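Closel soap box notes

Read me first

Closel is a record of soap being sorted on a table and put away in a plastic storage bin. It has notes on the wrapping, the labels and the order things get packed in. The cover sheet calls it "a complete guide to household packing". I doubt that. It covers soap, and only the kinds we had.

Version 3, 3 October 2026. Notes kept by the Dinico household goods list.

What gets sorted

Wrapped bars, mostly. Colour is the first thing people go by, and it's a poor guide. Two orange packages can look the same from arm's length and still carry different labels, so read the small print before you put them in one pile. Clear wrappers are easier – you can see the colour of the bar.

Glass tabletops make the job harder than it should be. Slick wrappers slide on them, and a tall stack leans. We still use one.

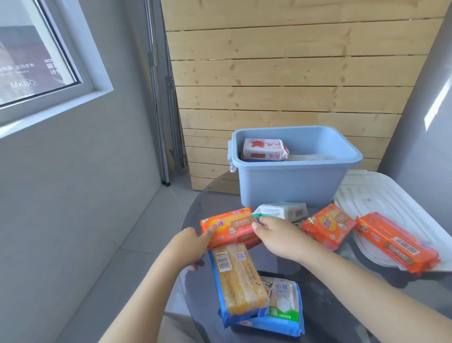
Labels and barcodes

Record the brand lettering as printed, in whatever language it's in. Don't translate from memory. Barcodes go in their own column, and a half-hidden one is left blank.

The "scent" column came over from the older Utura list. I wouldn't trust it. Most entries were guessed from flowers on the wrapper, and a rose on the front doesn't prove much.

Known problems

- Boxed soap and wrapped soap share one category. They shouldn't.
- 6 rows have no wrapper colour.
- The bin size is given as 15 litres in one file and left out of the rest.
- Lids aren't listed at all, even when they're sitting on the table taking up room.

Use

Fine for checking a packing list. Not much good for deciding which soap to buy.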